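Cutting the last third – how do you let go?
Writers' Corner > Drafting and Editing

vknez
My editor at Hellent wants the whole final section of my memoir gone. That's 11 chapters, all of them set in Villalba after my gran died. She says the book ends when the house is sold and the rest is me clearing my throat. I've got until August and I've done nothing except change a comma and change it back. Has anyone cut this much and been glad?

LuanaR
Yes! I took 2910 words out of one chapter of mine, sulked for a fortnight and then couldn't remember what had been in them. Save it all in another file and go.

nele_vr
I'm going to disagree with Luana. An editor can be right that something's wrong and still pick the wrong fix. Is there one chapter in there you'd fight for?

vknez
The jewellery box one, probably. It's 3140 words and hardly anything happens in it, I just go through the box. I do love it though.

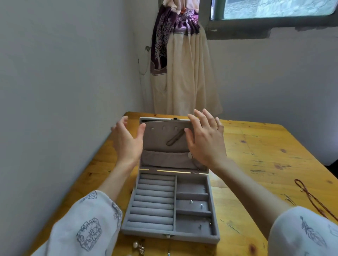
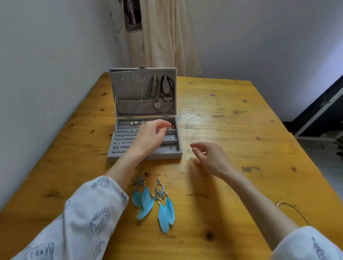 My editor calls it "static", and she may have a point, but it's the only place in the book where I stop being cross with everyone. Could it go earlier, before the sale? I'd have to redo all the tenses – ugh.

MelinaL
Move it! Tenses are a dull afternoon and a pot of tea. I shifted a whole funeral in the Fledton book and my group never spotted the join.

nele_vr
Move it, but ring her first. I rewrote mine without asking and she'd meant something else entirely.

LuanaR
Still think you should cut the lot, sorry. Loving a chapter is how I ended up with 939 pages.

vknez
Ringing her tomorrow then. Luana, I'm putting my fingers in my ears for now but I might be back.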